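Durkby launches Jomance work table with matte gray top

DORNESS, 27 February 2022 – Durkby, the furniture maker, today announced the Jomance, a work table for home offices, sewing rooms and small studios. The table goes on sale in Durkby's own showroom in Dorness this week and will reach other stores in July.

The Jomance replaces the Kofler, which the company has sold for 14 years. Production of the Kofler ended last month. Remaining stock will be sold at the Dorness showroom until it runs out, and spare legs and fittings for the older table can still be ordered through the service desk.

Durkby began work on the new table after reading through the comments that Kofler owners had sent in with their warranty cards. The most common complaint was glare. The Kofler had a glossy top, and people who worked near a window or under a strong lamp said they had to move their chair or pull the blinds to read a printed page. The second complaint was the seam down the middle, where the two halves of the top met. Pens went through paper at the seam, and crumbs and thread collected in it.

"We had a box full of those cards," said Hubert Leitner, head of product at Durkby. "Some people had drawn us a picture of where the lamp was. We took the gloss off and got rid of the join, and then we had to find out what that did to the price." 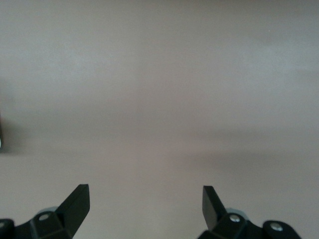 The top of the Jomance is made in one piece and comes in a single color, a warm gray that Durkby tested in its own offices before settling on it. The finish is soft and matte and has no pattern, so the surface stays plain from one side to the other. Light and shade still show on it, as they would on any pale wall: the gray turns lighter and a little bluish in bright light, and where shadows fall they spread into wide, soft bands with blurred edges. Durkby looked at darker grays as well and decided against them when dust and lint proved easy to see.

The table is 139 centimeters long. It stands on four steel legs that screw into plates under the top, and each leg has a foot that can be turned by hand to level the table on an uneven floor. A version with a drawer was built during development but will not be offered at launch. Buyers who want storage can fit the drawer unit from the Kofler, which uses the same mounting holes.

Assembly takes one tool, which is supplied in the box with the legs. The company recommends that two people turn the table over once the legs are on. The top should be cleaned with a damp cloth and mild soap. Scouring powder and abrasive pads will polish the finish in patches and are not covered by the warranty.

The Jomance carries an 18-month warranty on the top and the legs. A claim can be made at the store where the table was bought or by writing to the service desk in Dorness. Owners of a Kofler that is still under warranty keep their existing cover and do not need to do anything.

Leitner said the company had set the first production run low on purpose. "We would like to hear from people who have used it for a few months before we make a lot of them," he said. "If the feet work loose or the top marks in a way we did not see in testing, July is a better time to fix it than next year."

The table will be on display at the Dorness showroom from the first day of sale, set up with a desk lamp so that visitors can try the surface under direct light. Sample pieces of the top will be mailed free on request to schools, studios and interior designers. Each sample comes with a card listing the care instructions and the order number.

Stores that wish to carry the Jomance can place orders now for delivery in July. The smallest order is 3 tables. Tops and legs are packed in separate boxes, and stores should check that they have received both before signing for the delivery. Display tables are supplied at the trade price and may be sold at the end of the season.

About Durkby

Durkby makes tables, shelving and storage furniture for homes and small workplaces. The company's workshop, showroom and service desk are all in Dorness.

Press contact

Requests for samples, price lists and interviews with Hubert Leitner should be sent to the Durkby press office, Dorness. Please state the name of your publication and your deadline.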